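Walk-through, Bruvton laundry building, Saturday, 7:00 a.m. Work order 3434.

**Exits and aisles**

- [x] Rear exit opens fully
- [x] Exit signs lit
- [ ] Aisle to dock clear. *Two carts parked past the yellow line. Moved during the visit.* 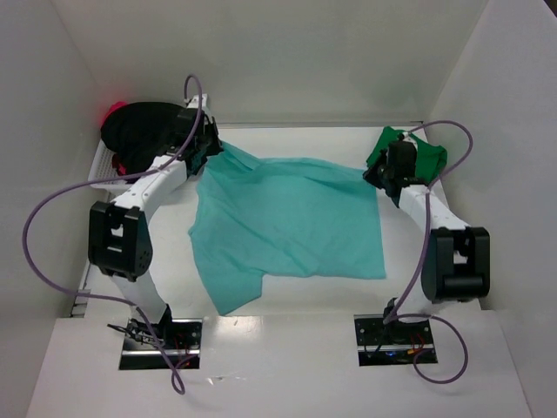

- [x] Floor drains covered

**Dryers**

- [x] Lint screens cleaned
- [ ] Duct joints tight. *Dryer 2 leaks at the elbow. Tape is not a repair. Punia to quote a new clamp.* 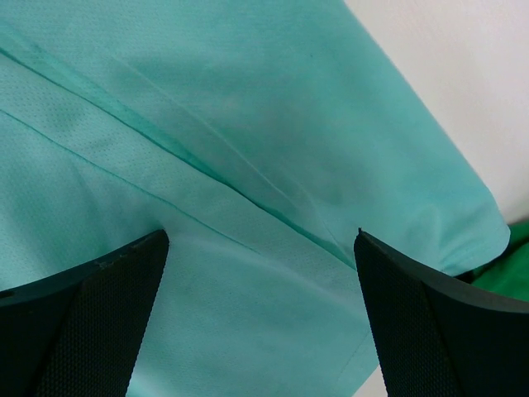
- [x] Emergency stops tested, all units
- [ ] Gas shutoff labeled. *Label faded. Same comment in March.*

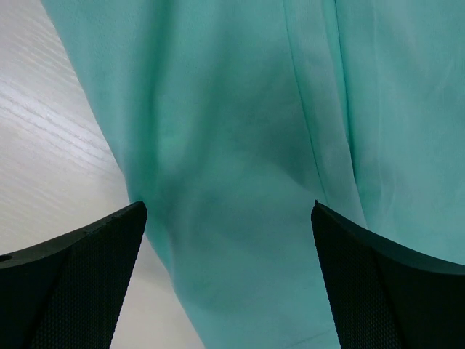

Page 2 of 2

**Fire equipment**

- [x] Extinguisher 1067, gauge in green
- [ ] Extinguisher by boiler door. *Tag expired. Ngui to swap.*
- [x] Sprinkler heads clear of shelving

**Chemicals**

- [x] Bleach stored apart from acid sour
- [ ] Eyewash flushed weekly. *Log has gaps. Hurkberg form still in use, replace it.*

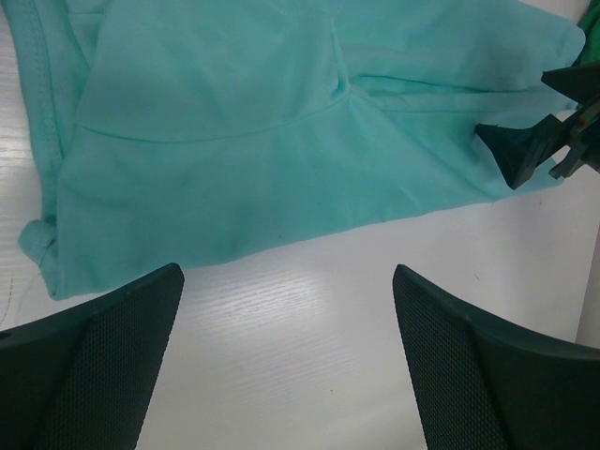
*Light turquoise garment, stitched hem at left.*

Open items go back on the list for the next visit. Dryer 2 stays off until the clamp is fitted.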